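Good morning, and thank you for coming in so early on a Friday. Speaker notes for "The Label on the Jar," Kalislow regional meeting, October 2, 2020. Slides move on the asterisk. I tend to wander, so please wave at me when I have five minutes left.

* Opening. Ask for hands: who has something in a fridge or a drawer right now with no date on it? Leave time for the laugh, and put my own hand up. I have a tub at home marked "soup??" in my own handwriting, and I was quite sure of myself when I wrote it, or I would have added a third question mark.

What I want to talk about this morning is labeling, and I know how that sounds. When I told my family what the talk was on, one of them asked if it was the whole talk. It is! It is the whole talk, and I could easily have filled the afternoon too. I have spent a good part of my working life opening cupboards that belonged to people who had retired, and I have come to have a great fondness for anyone who took ten extra seconds with a pen.

* The Takura cupboard. Tell this one slowly. When we took over the Takura building in June, there was a storage closet on the second floor that had been locked for years. Inside were 176 containers. I made a list, and it took me the better part of a week, with a good deal of tea. Only 30 of them had a label that told you what was inside, who put it there and when. The others said things like "mix B," or "use this one," or (my favorite, I still think of it) "NOT the other one."

Pause here. We had to send nearly all of it out for disposal, and the disposal bill is the reason I was given a labeling budget, so I can't be too cross about it.

* What goes on a label. Contents in full words. Date made or opened. Initials, plus a way to find the person those initials belong to. Hazard if there is one. I like the date written with the month as a word, as we had visitors from the Asadow site who put the day first, and for a whole summer we had bottles that seemed to have been opened in the future.
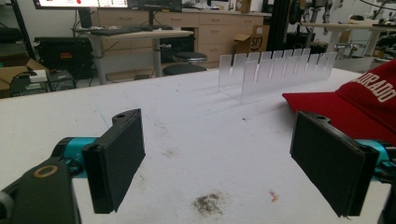
One reply that came in after I sent the outline around was from Lamptey, who wrote that all this was very well but a label that takes longer to write than the job takes to do will be skipped by everybody, me included, by the second week. I've kept that on my desk. It's a fair point, and it changed the next section quite a bit, so let me say thank you for it here.

* Making it easy. Pens live where the jars live. Tie them down if you must -- I did, with kitchen string, and it looked awful and worked beautifully. Preprinted labels with blanks to fill in. Tape that comes off when you want it to, and stays on in the freezer when you don't. Try your pen on your tape before you buy a box of either. We bought a box of each.

* Numbers slide. Don't read it all out, they can see it. Just say that after 7 weeks we checked every shelf again and found 2 containers with nothing written on them, and that both of them were mine.

* Abbreviations. If time is short, skip this. If not, tell them about "SW," which meant salt water to half the floor and sterile water to the other half. Ask if anyone in the room has one like it, someone always does, and theirs will be better than mine.

* Last slide. Handout is by the door, with the blank label on the back so you can copy it. Coffee is at 10 in the side room. Please take the spare pens, I have far too many of them.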